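Chapter 3
Before You Buy: Planning for Equipment

By Mechthild Fuchs
March

Most people who come to robotics from some other line of work begin with the catalog, and I can hardly blame them, as I did it myself in my first year at Gerkamcombe. It is a pleasant way to spend an evening. The trouble starts later, when the arm has been ordered and someone asks what it will be picking up, and with what sort of fingers.

So we begin with the work, and we shall stay with it for a good many pages before any prices appear. Sorting fruit is a kind task to learn from – everybody knows what a plum feels like – and it asks a great deal of a pair of jaws.

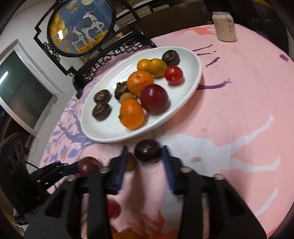 3.1 WHAT THE TASK WILL COST YOU

A mandarin and a small dark grape on the same table may look like one job to a buyer. To a gripper they are nearly two, and your budget ought to say so. Write down the largest and smallest things you mean to handle, then the softest, and only then turn to the jaws and their pads.

The Kusuma bakery, whose accounts we follow through this chapter, set aside $2,000 for hand-held grippers and spare pads, and allowed 14 weeks for trials. Their first quote, from Usis, ran to 39 lines. We will read it slowly together, beginning with the lines that Kusuma had forgotten to ask for – spare screws among them.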